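Drimosgate Sessions: where we're at
1/29/25

Hi all, quick one from me on how the recording grant is travelling. Short version: the record exists! It's rough, it's a bit too long, and I've had the chorus of track two stuck in my head since October, but we have 10 songs down and I'm pretty chuffed.

The four acts you funded have all been through the studio now. Drirnel went first and knocked over their tracks in a weekend, mostly live, with the drums bleeding into everything (they wanted it that way and I've come round to it). Skallthorpe took longer. They rewrote a verse between takes, then rewrote it back again, and the guest rapper's part had to be recorded twice after the key changed.
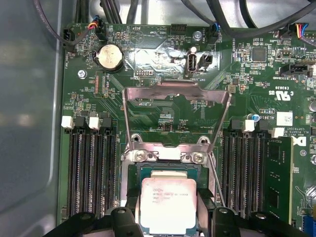
Koutsoukos Community Music – motherboard and CPU socket, close up

Mixing is where we've slipped. I told you five songs would be finished by now and it's 4, with the next one close enough that I keep fiddling with the vocal levels at midnight. The label copy and songwriter splits are sorted for everything except the Skallthorpe collaboration, where both camps are still talking percentages. All very friendly so far, but I won't send it to the distributor until it's signed.

Money's fine. There's $874 left in the studio line and I'd like to move it across to mastering, if you're happy with that. I'd need a yes by email before I book.

The launch show is still on the cards, though the venue wants a bigger deposit than last year and I'm haggling. Drirnel have offered to headline, or to open, or to do both, so the running order's up in the air.

Next report will have final mixes attached, and hopefully some cover art that everyone can agree on.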